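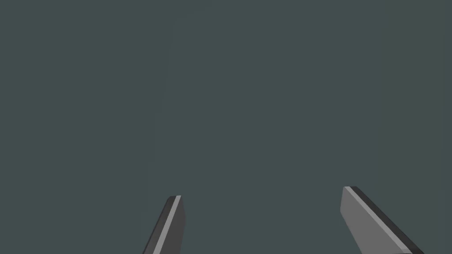 Two gray tips against a dark slate background. Computer rendering.

Elent updates the Kisska for the new model year

Elent has given its small hatchback, the Kisska, a midyear update. Order books open in August, and the changes are mostly under the skin. The body panels carry over, apart from a new front bumper with a wider lower intake.

The main news is the suspension. Elent has fitted softer rear springs and new dampers after owners complained that the outgoing car was harsh on patched roads. The company tuned the setup on the public roads outside Baláž, where the surface is poor for most of the way into town. The front end keeps its old settings. The steering has been made slightly heavier around the straight-ahead position.

There are still 2 engines. The base unit makes 88 horsepower and comes only with a five-speed manual. The larger one can be ordered with the automatic, which gets a revised shift program that holds a gear longer on hills – a common request from drivers who tow a light trailer.

Inside, the climate controls go back to physical knobs. The touch panel stays for the radio and phone. Rear passengers get a charging port, and the trunk floor can now be set at 2 heights. The spare wheel remains an option, and buyers who want it lose the lower floor setting.

Production stays at the Cunuvine plant. Elent built 2347 cars there in the last full quarter before the line was stopped for retooling, and it says it does not plan to raise output this year. Dealers have been told to expect the manual cars first, with automatics following later in the fall.

Prices have not been published. The current car is still on sale, and some dealers are offering winter tires with the remaining stock. Orders already placed for the old version will be filled as written – they can't be switched to the updated car without a new contract. Buyers waiting on delivery should check the build sheet with their dealer before paying the balance.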